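Faut-il vraiment payer quelqu'un pour nous apprendre à partir en vacances avec une allergie ?

J'ai une allergie sévère aux fruits à coque depuis l'enfance, et je voyage quand même. Je le précise parce que, depuis quelque temps, on essaie de me vendre l'idée que ces deux choses seraient incompatibles sans accompagnement. Guides à télécharger, applications par abonnement, séjours « zéro allergène » : le marché a l'air de bien se porter. Les voyageurs, je demande à voir.

Prenons Koltinel, l'application dont tout le monde parlait dans mon groupe d'allergiques en septembre. On y trouve des restaurants notés sur 5 par les utilisateurs, avec une petite feuille verte pour les adresses dites sûres. Sûres selon qui ? J'ai posé la question au service client. On m'a répondu que la feuille était attribuée sur déclaration de l'établissement. Autrement dit, le patron coche une case. À Gresex, où je suis restée trois nuits, deux des adresses à feuille verte avaient changé de propriétaire, et la troisième servait un pesto dont le serveur ignorait la composition. J'ai mangé du riz.

Flemiseck, de son côté, organise des séjours. Comptez 800 euros de supplément par personne pour un hôtel qui « maîtrise » les allergènes. J'ai lu les conditions générales jusqu'au bout, un soir vers onze heures, ce que je ne recommande pas. L'organisateur y décline toute responsabilité en cas de contamination croisée. Je veux bien qu'aucune cuisine ne puisse promettre le risque zéro, je le sais mieux que beaucoup. Mais alors que vend-on exactement à ce prix ? Un buffet avec des étiquettes et un mail de bienvenue.

On me dira que ces services rassurent, surtout les parents. Je comprends, ma mère aurait sans doute payé. Seulement la tranquillité qu'on achète ainsi me paraît dangereuse – on pose moins de questions quand on croit que quelqu'un les a déjà posées. Mes deux vraies frayeurs à l'étranger, je les ai eues dans des endroits qu'on m'avait présentés comme sans danger. À la gargote du port de Price, où personne ne m'avait rien promis, j'ai montré ma carte traduite, la cuisinière est sortie, elle a fait non de la tête devant deux plats et oui devant un autre.

Ma méthode coûte le prix d'une impression et un peu de gêne. Une carte dans la langue du pays, relue par quelqu'un qui la parle. Les stylos d'adrénaline en cabine, avec l'ordonnance. Un appel à l'hôtel avant de réserver, et un autre avant de partir.
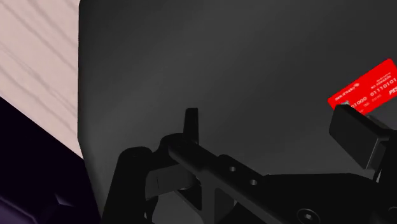 Quant aux compagnies aériennes, je n'attends plus grand-chose de leurs formulaires. J'en ai rempli un le mois dernier, et l'hôtesse m'a proposé des amandes avant même que j'aie rangé mon sac. J'emporte donc mon repas, et je continuerai tant qu'on ne m'aura pas montré mieux.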